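Chapter 4

What the Box Is For

I spent the first two years of my working life thinking that packaging was the boring bit. I was a junior buyer for a biscuit maker called Sillano, and as far as I was concerned the product was the biscuit. The box was what you threw in the recycling on the way to the kettle. Then a batch of 4000 cartons arrived from the printer with the glue flap varnished by mistake. Glue doesn't like varnish. Every carton we made up that morning popped open again on the line, and I stood there watching perfectly good shortbread slide onto a conveyor belt with no home to go to. I've had a lot more respect for boxes since then!

This chapter is about the folding carton, meaning the thin card box that arrives flat, gets opened out, filled and closed. Chapter 3 dealt with the big brown corrugated cases that go on pallets, and you'll need a few of the terms from there (flute, liner, score), so do flick back if they've gone hazy. We'll leave bottles, tins and pouches for Chapter 6.

By the end you should be able to name the panels of a simple carton, read a basic cutting plan, and have a decent argument with somebody about how much of the front should be covered in print. That last one comes up more often than you'd think.

4.1 Three people, one carton

Start with who has to live with the thing. The packer wants a carton that springs open squarely and shuts the first time. The shop wants one that stands up, stacks, and shows its face to the aisle. The customer wants to know what's inside and how to get at it without scissors.

These wishes pull against each other all day long. A very tight tuck at the top keeps the contents safe on a lorry and drives an older customer up the wall. A tall, thin carton gives you more faces along a shelf, but knock the shelf and the whole row goes over. When I moved to Kwiatkowski, who made cough sweets and throat sprays, we had exactly that trouble with a spray carton. Sales loved it. The chemists' shops sent us letters.

My boss there was Prakash Suvarna, and he had a habit I've since stolen and passed on to every student I've taught. Before any meeting about a new pack he put the blank sample in the middle of the table and made us all pick it up, one after another, without talking. You learn a surprising amount from that. You find out which way up people expect it to be, where their thumbs go, and which end they try to open. I once watched 9 people in a row open a carton from the bottom. We moved the tear strip.

4.2 Faces and ends

A plain carton has four side panels, two ends and a glue flap that you hardly ever see. The panels aren't equal, at least as far as the designer is concerned. The front gets the name and the picture. The back gets the small print. The two narrow sides get whatever's left over, and on a slim pack they can be so thin that the type has to run sideways.

The ends are the poor relations, and I think that's a shame. Plenty of cartons spend their lives lying on a shelf with only an end showing, or packed in an outer case where the end is all the stockroom ever sees. A strip of pattern carried round the top edge costs next to nothing extra if you're printing the sheet anyway, and it means the pack can still be picked out when most of it is hidden. Tartan, stripes, dots, a plain strong colour — it hardly matters, so long as you stick to it across the range.

Blank space earns its keep too. A white area on the front lets a small firm print one carton for a whole family of products and add the details afterwards, by label or by stamp. Skuketti, a pasta company I did some work for, ran a dozen shapes off a single printed box this way. They saved a fair bit on print and a great deal on storage, and the only grumble was from the poor soul who had to stick the labels on straight.
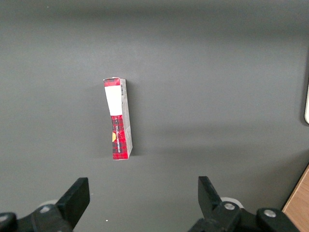

4.3 Choosing the board

Now for the card itself. Most cartons are made from one of two families. The first is made from fresh wood fibre, and it's stiff, clean and pricey. The second is made from recovered fibre, with a greyish or brownish inside and usually a white coating on the outside so that the print looks bright. If you've ever torn open a cereal box and found the inside looked like porridge, you've met the second kind.

Stiffness matters more than thickness, though the two get muddled constantly. Board also has a grain, just as wood does, and it bends more easily one way than the other. Try it with the back of an old notepad. Bend it lengthways, then across, and you'll feel the difference straight away.

For an upright carton we'd normally run the grain around the pack, across the upright folds, which helps stop the big panels bulging. I got this wrong on a job for Barkitz, the dog treat people, and almost 60 sample packs came back with their bellies sticking out like contented spaniels.

Before you go on, find three empty cartons at home and take them apart gently along the glued seam. Lay them flat with the printed side down. Mark the grain direction on each with a pencil, label the panels, and keep them by you, as we'll be measuring them in section 4.4.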